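**Unit 2: Daily care of the kitchen cell**
Senilley service course, handout for the Tradovport workshop

The cell is one two-armed robot at a sink and counter. It handles dishes and small containers. Most faults reported on it come from dirty fingers or from a cable that has worked its way into a joint, so both are checked before anything else.

**Fingers**

Stop the arms and wait for them to settle before you reach in. Wipe the inner face of each finger with a damp cloth, then a dry one. Do not use oil or dish soap. Look for grit in the ribbed strip under the housing and brush it out along the ribs.

For the grip test, use a light cylinder and a bowl or plate. Run the close command at 75 percent force. The cylinder should stay put when you push it lightly with one finger.

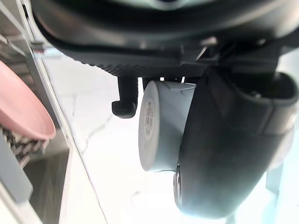

If it slips, clean again and repeat once. A second slip means the finger pads are worn. Write the hour count in the log (the last pad change was at 2,355 hours) and order the Harb pad set.

**Arm and wrist cables**

Move the wrist slowly through its full range and watch the cable bundle the whole way. It needs slack at both ends of travel. Refasten any loop that touches a joint.
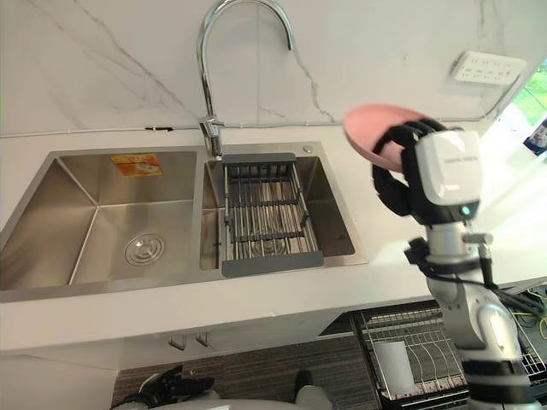 Then run the Grendolden reach routine at low speed. A pass is 99 or higher. Enter the score on the sheet, even when it is a fail.

Read Unit 3, joint zeroing, before the next session.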